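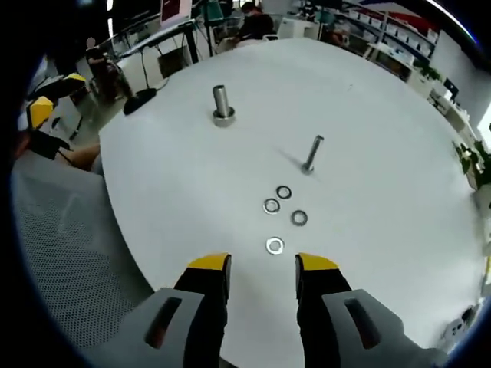
图3-1 圆桌台面上的垫圈与螺栓

第三章 散装紧固件的清点、分拣与归位

3.1 适用范围

本章规定公用圆桌上散装紧固件的取出、摆放、分拣、检查和归位方法,适用于Bosteta办公区及实验区内所有白色圆桌。紧固件包括各类平垫圈、弹簧垫圈、螺栓、螺母和螺钉。电子元件、带胶零件及刀具类物品的整理不适用本章,应按第五章执行。

本章所称“使用人”,指当次从零件柜中取出紧固件并在圆桌上作业的人员。所称“登记人”,指当次负责填写零件登记表的人员。两者可以由同一人担任。

本版自2018年11月10日起施行,由Margarida Fonseca审定。旧版中关于“台面临时存放”的第3.9条同时废止。

3.2 作业前的准备

1. 确认圆桌未被会议预订。预订情况以门口的纸质预订表为准。

2. 将台面上的杯具、纸张及个人物品移至邻近桌面。同桌有人就座时,应先征得其同意,并为其保留足够的手肘活动空间。

3. 用干燥的无绒布擦拭台面。台面如有胶痕,用微湿的布擦去,待干后再作业。不得使用丙酮或其他强溶剂。

4. 从零件柜取出以下物品:
分格盒一只(Fillia型,17格);
浅托盘两只;
游标卡尺一把;
螺纹规一套;
无绒布若干;
标签纸及油性笔。

5. 检查分格盒各格的标签是否完整。标签脱落或字迹不清的,应在放入零件之前补贴。

注:圆桌边缘为弧形,且无挡边。零件不得直接摆放在距桌沿一掌宽以内的位置,需要在此范围内作业时,应使用浅托盘。

3.3 取出与初步摆放

1. 将待整理的零件袋置于浅托盘内开启。不得将零件袋倒扣在台面上。

2. 每次取出的零件以一袋为限。前一袋尚未归位的,不得开启下一袋。

3. 按类别将零件分开。垫圈集中平放,相互之间留出间隙,不得叠放;螺栓置于垫圈的外侧。

4. 螺栓头部平整、重心稳定的,可以头部朝下直立摆放,便于查看螺纹和杆部。细长螺栓直立时容易倾斜,查看完毕后应即放倒。

5. 六角头螺栓直立摆放时,以六角头的平面接触台面。螺栓上已旋有螺母的,应先确认螺母与头部的位置,不得将二者误认为一体。

注意:不得在台面上拖动金属零件。移动时应将零件提起。白色台面上的划痕难以去除,修复费用由使用人所在小组承担。

3.4 垫圈的分拣

垫圈外形相近,是错放最多的一类零件。分拣时应按照先尺寸、后表面的顺序进行,不得仅凭颜色归类。

1. 用游标卡尺测量内径,以内径确定所属规格。

2. 测量外径。内径相同而外径明显较大的,属于加宽垫圈,应放入标有“宽”字的格内。

3. 测量厚度。厚度不均或手感翘曲的,放入待检格。

4. 查看表面。表面光亮的与表面发暗的垫圈应分开放置。即使两者尺寸一致,也不得混入同一格,待登记人确认材质和表面处理方式后再行归并。

5. 边缘带有油状痕迹的垫圈,先用无绒布逐只擦拭,再重新查看表面。擦拭后仍然发暗的,按发暗一类处理;擦拭后恢复光亮的,按光亮一类处理。

6. 查看是否有毛刺。用指腹轻触内孔边缘时,应戴薄手套。

注:擦拭过油污的无绒布不得再用于擦拭台面。使用后的布放入柜旁带盖的金属桶内,不得投入纸篓。

3.5 螺栓的分拣

1. 用螺纹规核对螺距。不得以螺母能否旋入作为判断螺距的唯一依据。

2. 测量杆部直径和长度。六角头螺栓的长度自头部支承面量起,沉头螺栓的长度包括头部在内。

3. 区分全螺纹螺栓与带光杆的螺栓。两者直径和长度相同时,仍应分格存放,并在标签上注明“全”或“光”。

4. 杆部较粗、长度较短的螺栓,放入分格盒底层的大格。细长螺栓沿格的长边平放,不得斜插。

5. 长度超过73毫米的螺栓不放入分格盒,应装入带封口的零件袋,存放于零件柜下层抽屉。

6. 螺纹有压伤、滑牙或锈蚀的,放入待检格,不得自行修整后归位。

注意:不得为了测量而敲击或在台面上磕碰螺栓。旋合不顺时应停止旋入并退出,检查螺纹后再行处理。

3.6 配套件的处理

部分螺栓与垫圈属于Zolon支架的配套件,存放时应保持成套,不得拆散并入通用规格。

1. 查看零件袋上是否有配套编号。有编号的,按编号成套收存。

2. 零件袋遗失、无法判断是否为配套件的,将有关零件一并放入空白零件袋,并在袋面注明取出地点和使用人姓名。

3. 将该零件袋交登记人。登记人应在登记表的备注栏中注明“配套待查”。

4. 待查期间,任何人不得从袋内取用单件。

在同一台面上同时发现螺栓和垫圈,不足以说明它们属于同一套。是否配套应以尺寸和编号为准。

3.7 归位与登记

1. 逐格核对零件与标签。每格装入量不得高于格壁,以盒盖能够自然合上为限。

2. 合盖,扣紧两侧卡扣。合盖后不得翻转或摇晃分格盒。

3. 填写登记表,内容包括规格、类别、数量、表面状况和经手人。单一规格的数量低于40件时,应在“补充”一栏作出标记。

4. 将分格盒放回零件柜原位,标签一侧朝外。

5. 沿桌沿俯身查看台面,再查看地面以及邻近座椅的椅面和椅脚周围。网面靠背的座椅还应查看靠背与座面之间的缝隙,小型垫圈容易卡在此处。

6. 擦拭台面,将邻近桌面上的物品移回,座椅推回桌边。

3.8 中途离开

使用人离开圆桌的时间预计较短时,应将全部零件移入浅托盘,托盘置于圆桌中部,并放置写有姓名的标牌。

离开时间超过32分钟的,应按第3.7条完成归位和登记。尚未分拣的零件装回原袋,在袋面注明“未分拣”,再放回零件柜。

注意:不得将直立摆放的螺栓留在无人看管的台面上。

3.9 常见情况及处理

情况一:零件滚落。
应先停止桌面作业,请邻座人员暂勿移动座椅,然后查找。找回的零件须重新检查表面及螺纹,再放入相应的格内。未能找回的,在登记表中注明规格和数量。

情况二:零件无对应格位。
使用空格并补贴标签。无空格的,装入零件袋,放在分格盒旁边,由登记人决定是否增设格位。不得与相近规格并格。

情况三:测量值介于两个规格之间。
清洁卡尺测量面,归零后重新测量。结果仍不明确的,放入待检格,并附写有测量值的纸条。

情况四:台面出现油迹或划痕。
油迹应立即用干布吸去,再以微湿的布擦净。划痕应报告登记人,不得用打磨或涂料自行遮盖。

情况五:标签与格内零件不符。
将该格零件全部取出,按第3.4条或第3.5条重新分拣。不得仅更换标签。

3.10 待检格的清理

待检格每月清理一次。清理时,由登记人逐件判定为归位、降级使用或报废。降级使用的零件移入Ra抽屉,仅供试装,不得用于承重部位。报废零件按金属废料回收,交出前应去除油污。

每年4月对全部分格盒进行一次盘点。盘点期间零件柜暂停借用,确需使用的,应提前向登记人提出。

3.11 相关表格

表3-A 零件登记表
表3-B 待检零件判定记录
表3-C 标签补贴申请

以上表格存放于零件柜左侧文件夹内。表格用完后应以同一版本补印,不得以白纸代替。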